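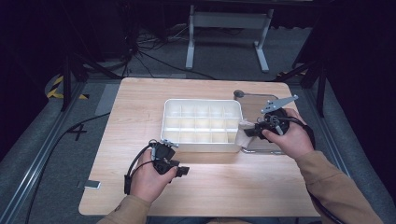 Weiße Sortierbox mit Fächern

Lesezeit: 1 Minute

Padard Beweismittelbeutel B4

Der B4 ist ein Sicherheitsbeutel für sichergestellte Betäubungsmittel, Bargeld und kleine Asservate. Die Klebenaht zeigt bei jedem Öffnungsversuch einen Schriftzug. Jeder Beutel trägt eine fortlaufende Nummer, die auf dem Abriss wiederholt wird – der Abriss kommt in die Akte.

Folienstärke: 60 µm
Beschriftungsfeld: Aktenzeichen, Fundort, Datum, 4 Zeilen für die Übergabekette
Packung: 144 Stück
Karton: 3.000 Stück, nur auf Anfrage

Nicht geeignet für feuchte Spurenträger. Dafür führen wir die Papiertüte Skurkis.

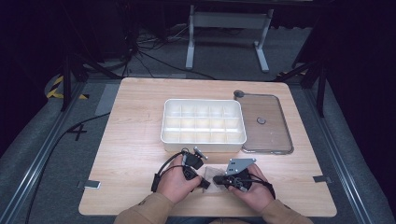 Keir Gourlay schreibt, das Feld für die Übergabekette sei knapp, sobald ein Asservat vom Revier über das Labor zum Gericht gehe. Er klebe dann das Zusatzetikett Tostley auf die Rückseite.

Das Etikett ist einzeln bestellbar.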